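How to Fold a Towel for a Machine That Has Never Seen One

Filed under: Work & Robots > How-To

I folded linens for a living at Sedgwick for 10 years, and in October the company signed up with Endeck to have robots learn the job. My hours went from folding to demonstrating folding, with a gripper in each hand, in a bedroom, like a lobster with a housekeeping contract. If your shop is headed the same way, these are the steps as I'd give them to a new hire.

1. Forget how fast you are.
On the line I could do a bath towel without looking. With grippers you will be slow, and your supervisor will have been told to expect it. Get that in writing if you're paid by the piece. We went to an hourly rate after the first week, and only because Lorraine Lockwood marched into the office with her pay stub.

2. Start with the towel in a mess.
A neatly laid towel teaches very little. Drop it on the bed and leave it where it lands. Twenty years of habit will tell your hands to smooth it out first. Sit on them.

3. Get down to bed height.
Sit where you can reach the middle of the towel without leaning. Keep your elbows in and the fingers of both grippers pointed at the work. Whatever clothes you're comfortable in are fine. The uniform stayed in my locker at Tremville and I don't miss it. 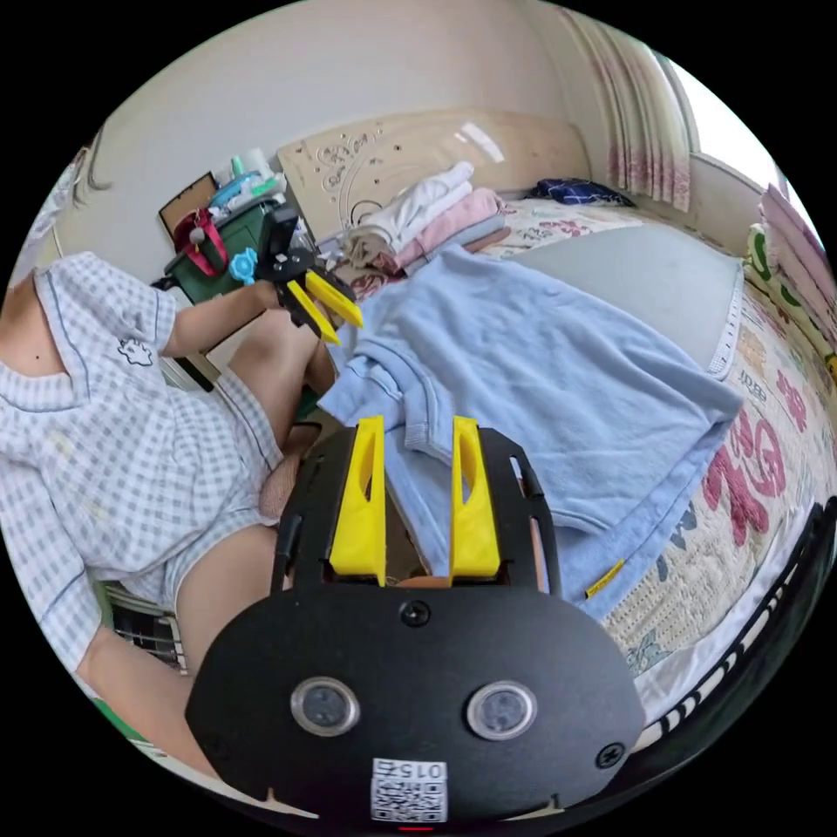
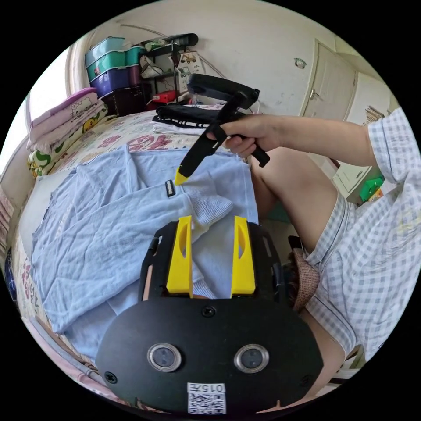 Both with the light blue towel, before it looks like anything you'd hand a guest.

4. Pinch an edge, then stop.
Take hold of a single layer close to a corner. If you get two layers, let go and try again. Pause before you lift - a short one, the length of a breath. Then bring the corner across, set it down, and open the fingers all the way before you back off. Half-open fingers drag the towel with them and you get to start over.

5. Keep the mistakes.
Our quota was 200 folds a shift and the fumbles counted. This is the only job I've had where dropping things was productive.

6. Write down what the machine can't do yet.
We keep a notebook by the door. Fitted sheets fill most of it. When management asked which jobs would still need people, that notebook was the best answer anyone had, and it had our handwriting in it. Two of us now check the robot's stacks and redo the bad ones. Three moved to the mending room. One took the buyout and sells candles.

7. Rest your thumbs.
The trigger hand goes first. Swap sides after each stack and don't be a hero about it.

Comments (3)

mendingroom_jo: Hourly rate is the big one. Our place never switched and people quit over it.

D. in Shipping: Any tips for pillowcases? Mine keep swallowing the gripper.

folded_corner: Pinch the hem at the seam, D. Took me a month to work that out.

Related
- What to Ask Before You Sign a Retraining Agreement
- Pluken Carts on the Night Shift: A Survival Guide
- How to Read the New Shift Board
- Fitted Sheets, Still Undefeated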